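Table Setting with Two Arms: Does the Dalberg Score Mean Anything?
Project report, August 31, 2020

Method
We trained the Bidia policy on 265 teleoperated demonstrations and tested it on one task, setting out a fork and spoon on a placemat. The Dalberg score gives a point for each step finished.
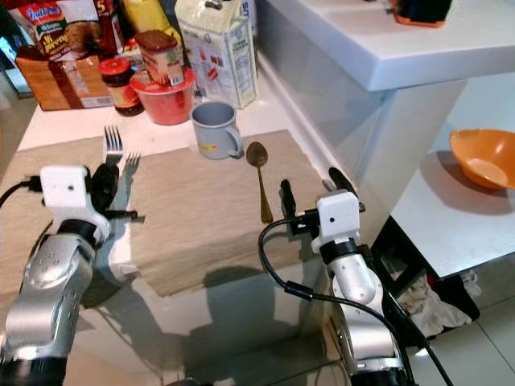
I had doubts about that score from the start. It treats a fork nudged across the mat the same as a clean grasp, and the groceries behind the mat never count against anyone. A policy could learn our counter and very little about cutlery.

We ran 40 trials per condition and changed only the items along the back. The fork, spoon and mug stayed on the mat in every condition. With so little varied, I would not call this a test of generalization, although our proposal did.
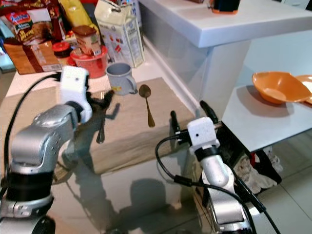 Limits
All trials used one kitchen and 2 operators. Glare on the counter was not measured. The logs hold 1744 grasp attempts, and we hand-checked only a small share of them. Checking the rest is planned for September.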